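Call for Participants: Walking Surface and Gait Comfort Study

Posik is recruiting adults for a study of how paving type affects walking pace, foot comfort and fatigue. The study runs through August and is led by the pedestrian research unit at Posik, with footwear measurement carried out by Trurnon.

Background

City paving standards specify slip resistance and load rating in detail. They say little about comfort over distance. The Kamolrat protocol, used in this study, combines pressure insole readings with short ratings given by the walker at fixed points. Surfaces under comparison include patterned stone with frequent joints and large concrete slabs with few joints.
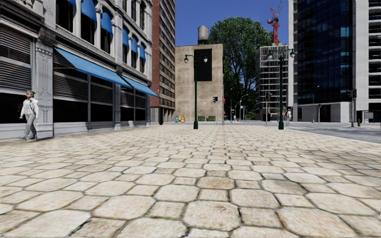

Who can apply

Applicants must be 18 to 80 years old and able to walk for 14 minutes at a time without an aid. People with a foot or ankle injury in the past year cannot be included. Regular users of custom orthotics may apply but should say so on the form.

What is involved

Participants attend 2 sessions on separate days. Each session consists of repeated walks over a marked course 650 meters long, with seated rest between walks. Insoles are fitted before the first walk and recalibrated after each rest. Participants wear their own flat, closed shoes.

Joint spacing is treated as a main variable. Wide slabs give fewer edges per stride, but a raised edge at an expansion joint may produce a higher peak load at the toe.
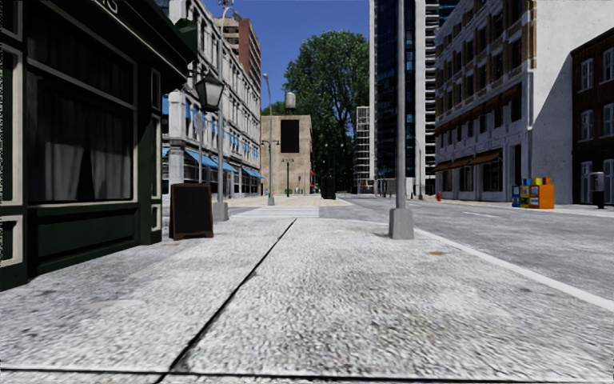 Ratings are therefore collected separately for evenness, hardness and grip. Walks are postponed in rain or high wind, and participants are offered another slot.

Payment and data

Participants receive $80 on completion of the second session. Travel costs are not covered. Readings are stored under a code number and held on the Flitau server. Participants may withdraw at any time before analysis begins.

How to apply

Complete the screening form on the Posik studies page. Applications open 2 Apr 2024 and close when all places are filled.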